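Hellby Newsletter – Playroom and Equipment
2024-11-21

Play kitchen: fitting notes and storage plan

The play kitchen is now in its permanent position at the Hellby playroom. Assembly was done by Araba Kyei and Ekua Sowah over two sessions. The unit came from Gilton as a flat pack, and the fixings were checked against the parts list before any panel was joined. One hinge plate was missing and was replaced from stock.

The layout is the usual one for a kitchen of this class: refrigerator at the left, sink and stovetop in the center and right, microwave at the top, oven and cabinets at the base. Door handles should be tightened by hand only. A power driver will strip the inserts.

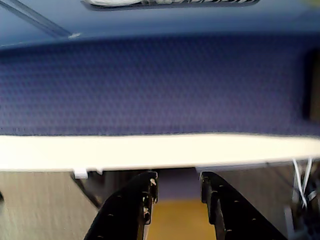
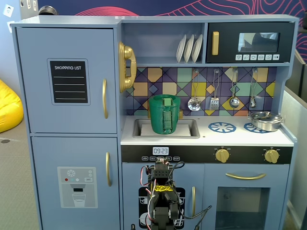
Reading time: 2 min

Storage is assigned as follows. Plates stand upright in the rack on the open upper shelf. The skimmer, the slotted spatula, the ladle and the spoon hang from the hooks along the tile backsplash and go back there at the end of each session. The telephone receiver stays on the side panel of the refrigerator. Play food is kept in a Talpur bin inside the lower cabinet – the bin has a label on the lid, and the lid should face out.

The shopping list on the upper refrigerator door is a chalkboard panel. Use standard stick chalk. Liquid chalk markers leave a residue on the Drollari panel in the other room and are not to be used on either one. Wipe with a dry cloth, then a damp one if the writing still shows. The water and ice dispenser on the lower door is a printed graphic and should not be scrubbed.

Cleaning of the white countertop is weekly, with mild soap and water. Bleach products are excluded for all painted surfaces. The silver-colored utensils are washed separately and dried before they are hung up again.

Load on the upper shelf is limited to light items. Books and boxed games belong in the tall cabinet in the corridor. The wall bracket behind the refrigerator section has been fitted with two screws and will be checked again in February, together with the door hinges.

Loose handles, missing utensils or damaged tile print should be written in the equipment log under item 444. Spare hooks are in drawer 14. Questions about the fixings go to Araba Kyei, and requests for more play food to Ekua Sowah.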